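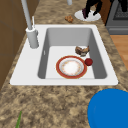
Scale Buildup in Faucet Aerators and Its Effect on Flow Rate

Final project report, Water and Materials course
Submitted 25th December

Summary

Hard water leaves calcium carbonate on the parts it passes through. In a kitchen faucet the first part to suffer is usually the aerator, a small screen assembly screwed into the end of the spout. This project measured the flow through 20 used aerators before and after cleaning in citric acid solution. All of them came from homes in Drisuscombe that are supplied by the Fajardo well field. Most passed more water after cleaning. The gain was largest in aerators with fine plastic mesh and smallest in those with a single coarse screen. A few units did not recover, and these had worn or deformed parts in addition to scale.

1. Background

Water hardness is a measure of dissolved calcium and magnesium. It is normally reported as the equivalent mass of calcium carbonate per liter. The sample drawn for this project from the Fajardo supply tested at 433 milligrams per liter, which places it well inside the range described as very hard.

Calcium stays in solution as bicarbonate as long as enough carbon dioxide is dissolved in the water. When the water is heated, or when it is spread thin and exposed to air, carbon dioxide escapes and calcium carbonate comes out as a solid. An aerator does the second of these by design. It breaks the stream into small jets and draws in air. After the faucet is closed, a film of water stays on the mesh and evaporates, and whatever was dissolved in that film is left behind. The deposit is thin after one use, but a kitchen faucet is opened and closed many times a day.

A partly blocked aerator shows itself in several ways: a weaker stream, a stream that splits or sprays to one side, or a longer time to fill a pot. Homeowners often take these for a pressure problem in the building. Checking the aerator first costs nothing and needs only a cloth and a pair of pliers.

2. Materials

The aerators were collected from kitchen faucets only. Bathroom units were left out, as they tend to pick up soap and toothpaste residue that citric acid does not remove. Donors were asked for the age of the part, but most did not know it, so age is not used in the analysis.

The flow tests were run on a bench rig built from a Gullemico pressure regulator, a ball valve, and a straight length of copper pipe ending in a threaded adapter. Hardness was measured with a Skarlow titration kit. Water was collected in a plastic bucket and weighed on a kitchen scale. Weighing was preferred to reading a measuring jug, where the surface is hard to read while it is still moving.

The cleaning solution was food-grade citric acid in warm tap water. A fresh batch was mixed for each group of aerators. Reusing the solution was tried in an early trial in February and dropped, as the second group cleaned visibly more slowly than the first.

3. Method

Each aerator was fitted to the rig by hand and checked for leaks at the thread. The regulator was set to the same pressure for every run. The valve was opened fully, the stream was allowed to settle, and water was then collected for a timed interval. Every unit was run 3 times and the mean was taken.

The aerator was then removed, taken apart where its design allowed, and placed in the acid solution until bubbling stopped. Loose deposit was brushed off under running water with a soft nylon brush. The parts were rinsed, reassembled in the original order, and tested again in the same way.

A new aerator of the most common type in the set was used as a reference at the start and end of each session. Its flow did not drift enough to require a correction.

4. Results

Units were sorted into 3 groups by the construction of the insert.

Fine mesh, plastic housing. These showed the heaviest loss before cleaning and the largest gain after it. Deposit was concentrated on the upstream face of the mesh and around the rim, where water collects after the faucet is shut. In most units the stream was uneven before cleaning and straight afterward.

Stacked metal screens. Recovery was moderate. Scale between the screens was difficult to reach, and two units could not be separated without bending them. Those two were soaked whole and improved less than the others in the group.

Single coarse screen. Flow changed very little. The openings are large compared with the thickness of the deposit, so a layer that would close a fine mesh has little effect.

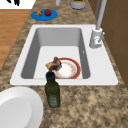
Does a water softener remove scale that has already formed in the aerator?

A softener reduces new deposits, but existing scale dissolves too slowly in softened water for the change to be noticed. The aerator still has to be cleaned once by hand or replaced.

5. Sources of error

The supply pressure in the building varied with demand. The regulator removed most of this variation, though short dips were still seen when other taps on the floor were open. Runs affected by a dip were repeated.

Starting and stopping the collection by hand adds a small timing error – the same in kind for every run, but not the same in size. A longer collection interval would reduce it.

Brushing was not controlled. Some deposit that the acid had only softened was removed by the brush, so the results describe soaking and brushing together. Separating the two would need a second set of aerators.

6. Further work

The obvious next step is to return cleaned aerators to the same faucets and measure them at fixed intervals. This would give a rate of buildup, which the present data cannot. White vinegar should be compared with citric acid at matched acidity. It would also be useful to test an aerator that is wiped dry after each use against one that is left wet, on the same supply.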